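3.2 Why visitors stay longer than they planned

Shared tables came up again and again in our talks with guests in Jallport, and we were delighted by how much people had to say about them (Figure 2).

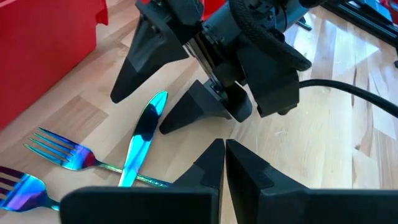 Figure 2. Butcher-block tabletop with a red plastic bin.

3.3 Length of stay and the old harbor streets

Most travel writing treats Jallport as a stop on the way to Jernovton. The bus timetable encourages this, with a wait just long enough for lunch and a quick look at the water. Yet the guests we spoke to told a far richer story! Of the eight parties in our sample, four had booked a single night and then asked to stay on, and two of those ended up spending the rest of their vacation in town.

What held them? The harbor streets, above all. People described getting lost behind the fish market, finding a stairway up to the chapel, and coming out over the bay just as the ferries were turning. One couple went back to the same stairway every evening. Borbély (our second author) walked the route with them in May and came away convinced that the lack of signs is part of the pleasure, although older guests told us they would welcome a bench or a handrail on the upper steps.

Food mattered too, but in a way we had not expected. Guests seldom named a restaurant. They talked about who they had eaten with, often strangers met at breakfast, and about plans that grew out of those meals: a shared taxi to the Szűcs vineyards, a day's walk along the ridge, a boat hired between two families. Veronika Dobos found the same pattern in her earlier interviews in Jernovton, where the guesthouses are larger and the talk at meals is thinner, and we think the comparison deserves a full study of its own.

The booking records kept by Jornus, the guesthouse network that let us work with its members, fit this picture well. Extra nights were nearly always requested in the morning, at the desk, right after breakfast. Weather seems to play a smaller part: two of the longest stays fell in a week of steady rain, and those guests were among the most cheerful we met. We return to the question of season in Section 4.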